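Keeping a Household Budget Through an Irregular Year

This post sets out the method I have used to manage household money during a year in which income did not arrive in equal amounts.
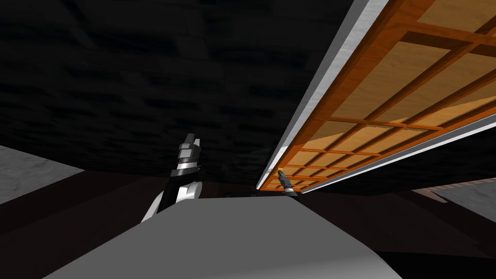 Background

For nine years I received a salary on the same day of each month, and my budget was a single sheet of paper. In September I left that position and began to accept contract work as a technical editor. My first client, Pirnitz, pays on completion of each manual. My second, Aidoo, pays in two parts, the first of which is small. The sheet of paper stopped being useful within six weeks.

Readers of this blog will know that I have written before on the subject of grocery planning and on the cost of heating an older apartment in Ernondale. Several of them wrote to ask how the larger picture was managed. The present post is a reply to those letters, and it is limited to my own circumstances. It should not be read as financial advice. Persons with dependents, a mortgage or significant debt will have concerns that are not addressed.

The Holding Account

The central feature of the method is a second bank account into which all client payments are deposited. No bills are paid from it and no card is attached to it. On the first day of each month, a fixed transfer of 2,000 dollars is made from the holding account to the ordinary checking account. The checking account is then treated exactly as it was when I drew a salary.

It took some time to build the holding account to the point where it could do its work. During the first two months the transfer was lower, and I drew on savings to make up the difference. I had set those savings aside before resigning, and I would not have begun without them. My recommendation to anyone considering a similar change is to start the holding account while the regular salary is still being paid, even if the deposits are modest.

The transfer should not be raised after a good month. I raised it once, in the spring, following the early completion of a long manual for Pirnitz. The next payment was delayed by a question over the index, and the increase had to be reversed. The additional money had gone toward a set of bookshelves that I could have bought later in the year without any difficulty.

Categories

The earlier version of my budget contained a large number of categories, several of which recorded almost nothing. The present version contains four: housing, food, transport and everything else. The last category is broad by design. Under the old arrangement I could spend a full evening deciding whether a birthday card belonged under gifts or postage, and the decision had no effect on anything.

Food is the only category I review weekly. It is the one most easily changed at short notice, and it is also where my spending drifts when a deadline is near. A limit of 100 dollars per week has proved workable for one person who cooks most evenings. Weeks in which guests are expected are allowed to run over, and the following week is planned accordingly – usually with a good deal of lentil soup.

Transport was expected to fall once I no longer traveled to an office. It did fall, though by less than I had assumed. The monthly pass was replaced by single fares, and I found that I made more short trips during the day, in part for the sake of leaving the apartment. I now buy fares in advance in a fixed quantity and do not replace them until the month has ended.

Annual and Occasional Costs

Costs that arrive once a year caused more trouble than any other item. Renter's insurance, the dental examination and the renewal of my professional membership all fell within the same five weeks. None of them was a surprise, and all of them were treated as though they were.

A list of these costs is now kept on the inside of the kitchen cupboard door. The total was divided by twelve, which produced a figure of 134 dollars, and that amount is moved out of checking each month on the same day as the main transfer. The list is revised each September. My former colleague Bereket Araya keeps a similar list but divides it by ten, leaving two months free of the obligation. I have considered adopting his practice and have not yet done so.

Taxes are held apart from all of the above. A percentage of each payment is set aside on the day it is received, before the remainder is counted as income. The correct percentage will vary from one person to another and is best settled with a qualified preparer.

Record Keeping

I tried one program, Fanance, for a period of three months. It was clear and well arranged, but it asked to be consulted daily, and I began to avoid it. The records are now kept in a plain spreadsheet with one row per week. Entries are made in the evening, after dinner, with the receipts in a pile beside me – a habit that takes less time than the washing up.

Receipts under five dollars are not kept. A reserve of 200 dollars remains in checking at all times to absorb small errors, and it has been drawn upon twice.

A further post will deal with invoices, late payment and the wording of reminders. Questions on those subjects may be left in the comments, and I will attempt to include them.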